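Hospitality Service Basics, Week 4 notes
Topic: the self-serve refreshment table (drinks, snacks, whole fruit)
Jeltedham Community College, room 19

Missed last week? Get the allergen sheet off the course page first, we won't go back over it.

1. What the table is for

Lounge or lobby setting. Guests standing, one hand usually full. Not a buffet, no hot food, no cutlery if you can help it. Low table = people bend, so anything tall goes where sleeves won't catch it.

Client brief for the worked case: Heiskanen office, waiting area, 31 guests over an afternoon, top-up at 2:30. They want "relaxed". Means they don't want a tablecloth.

2. Table shape

Rectangles are easy, you all know them. Odd shapes (kidney, teardrop, half round) need a plan. On a teardrop, the narrow end holds a tight group well and the wide end is your reach zone. Put the bottles at the tip, together. Spread them along the edge and you lose the whole surface.

Glass tops: shows every fingerprint and every ring. Polish before set up AND after. Soft cloth, no paper towel, it leaves lint. Check for chips along the rim with your eyes, not your finger (yes, someone did). Put things down, don't slide them. Anything with a rough base gets a felt pad.

Carpet under the table: spills are the problem. Fizzy drinks opened away from the table, over the sink or a tray. Soda water and a white cloth in the kit, always.

3. Bottles

Plain water first, then soft drinks. 600 mL is the standard size for this unit, smaller ones are fine as fillers. Keep like with like, water caps together, colour does half the work for the guest. Labels face the guest side. Leave a finger width between bottles or the neighbour goes over when somebody grabs one.

Caps stay sealed. Wipe down any bottle that's come out of the chiller. 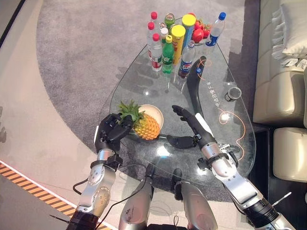 4. Whole fruit as a feature

Pineapple is the usual one. Heavy, prickly, rolls. Rules:

Pick the bowl for the fruit. A small round bowl works if the pineapple lies across it and the weight is centred, test it with a gentle nudge. If it rocks, bigger bowl.
Lift with two hands for assesment, one under the body. Crown alone is not a handle, leaves pull out.
Crown pointed away from where guests reach. The tips scratch.
Fruit goes down before glassware, if you're using any.

White bowl is the safe choice, shows the fruit up. Coloured bowls, ask first.

Is it for eating? If yes, cut one separately in the kitchen and chill it, display one stays whole. If no, say so when guests ask. Zatoten catering guide (p. 30) has the cutting diagram, we'll do that week 6.

5. Snacks

Packets only for this unit. Loose nuts, chips etc. need tongs and a lid and that's another assessment. Packets sit in front of the bottles so nobody reaches over. Top up before it looks bare, pull anything crushed.

6. Order of work

Polish top
Feature fruit and bowl
Bottles, back to front
Snacks
Walk around, look from every side, guests won't all come from the door
Final wipe of the edge

You get 19 minutes in the prac. Plenty if the trolley is loaded in the right order, so load it backwards, first item needed goes on last.

7. For next class

Sketch a layout for the Gasar foyer job. Oval glass table, two approaches, window behind. Mark the reach zone and say where the pineapple goes and why. One page, pencil is fine. Bring a clean cloth and closed shoes, no exceptions on the shoes.

Reading: chapter on cold beverage service, skip the wine bit. Also the spill proceedure, pinned inside the storeroom door.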